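The little blue light that wants to organise your life

The tidy-home industry has found the power strip. After decorative baskets and label makers, we are now told that the humble extension lead is a "design object", and that swapping the old one for something smooth and pale will calm a whole room. I have my doubts.

It was Souad Shawky who set me off. She runs cable-tidying workshops in Clistholm, and in April I sat through one, on a folding chair, with eight other people and a carrier bag of leads I had been asked to bring from home. Her argument is that most of us hide our power strips because they are ugly, and that once hidden they get overloaded, furred with dust and forgotten. Buy one you can bear to look at, she says, and you will leave it where you can see it.

I can follow that as far as it goes. A strip in plain view is one you might now and then wipe. But the good-looking ones ask for a fair bit of floor, and they come with lights.
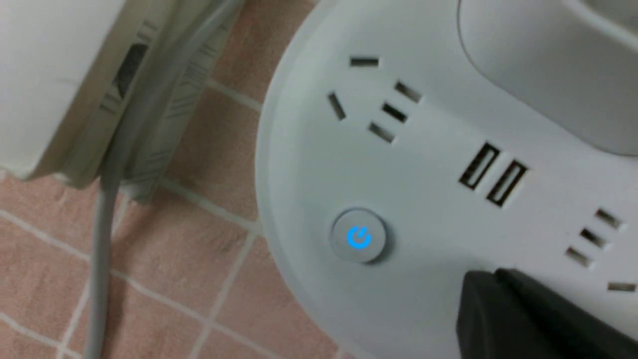 Switched on and lit blue: a white strip with USB ports beside the outlet, on pink floor tiles.

The glow is my first complaint. In a study, fine. In a bedroom, where people charge their phones, a bright blue symbol is one more thing staring at you at two in the morning. Shawky suggests a square of tape over it, which seems a poor end for a design object.

Then there are the USB ports. They are handy today, and I use mine. I also own a drawer of chargers in Clivdale that were handy once, and a port moulded into a strip can't be thrown in a drawer when the plugs change. You keep it or you replace the lot.

The bigger claim, that a better strip leads to a tidier room, I simply don't believe. Six cables running into a handsome thing are still six cables. Shawky's own answer to this is dull and rather good: unplug everything, follow each lead to its other end, and put back only what you used in the past month. In my case that got rid of a lamp, a dead speaker and a lead belonging to nothing I could find.

It took most of an evening and cost nothing. My old strip, scuffed and yellowing, is back behind the bookcase, and I have promised to dust it.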